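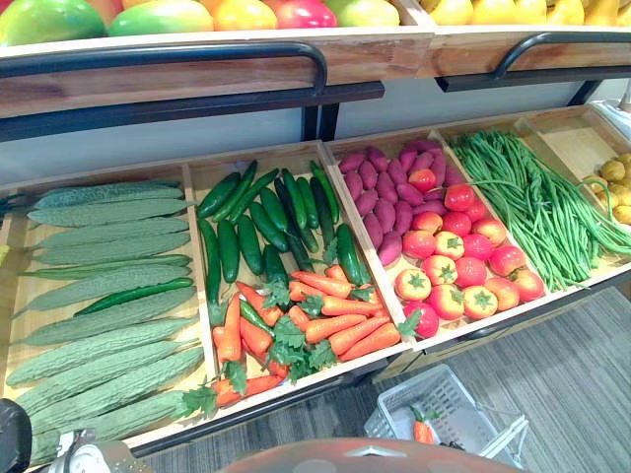
Produce display, practice store, Nonlow site. Artificial stock.

Retail Training Forum > Store Layout > Mixed trays on the produce display

Soledad Palacios
Posted 2021-12-15
Members are invited to comment on the current arrangement of the lower trays. Bitter melons have a tray to themselves, while cucumbers share with carrots, and purple sweet potatoes share with tomatoes. The layout guide issued in April asks for one item per tray. I propose that we return to the guide before the next group of trainees begins. Please also note the green chili pepper lying among the bitter melons, which should be returned to its proper place.

Jabari Urio
I do not support this proposal. The Montes supply list has 11 items and the lower tier has five trays. Strict use of the guide would place several items in storage, and trainees would have fewer items to find when working from a shopping list. Shared trays are also common in small stores.

Dayana Serrano
The guide permits shared trays where the two items differ clearly in color. Cucumbers and carrots meet that condition. I would ask only that the carrot tops be kept inside the tray. At present the leaves reach the front edge, next to the bitter melons.

Soledad Palacios
Thank you. I had overlooked the color provision and withdraw my objection to the cucumbers and carrots. I maintain it for the sweet potatoes and tomatoes, as the tomatoes are stacked up to the front lip.

A related matter is the shopping basket. The type in use has a gray plastic handle, and Uvorton has asked whether we wish to keep it for the list exercise.

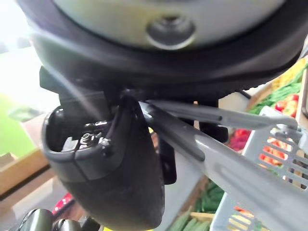 Berenice Carrillo
Our section would prefer to keep the baskets. A cart needs a wider aisle, and the list exercise covers only seven items. Sukthorpe changed to carts last year and has since requested two baskets from us.

Jabari Urio
Agreed on the baskets. On the tomatoes, I suggest a lower stack in the same tray. The full mound is not required for the exercise.

Yareli Barrera
A lower stack is acceptable to the training office. The chili pepper will be moved when the trays are next reset. Further comments on the guide may be added to this thread.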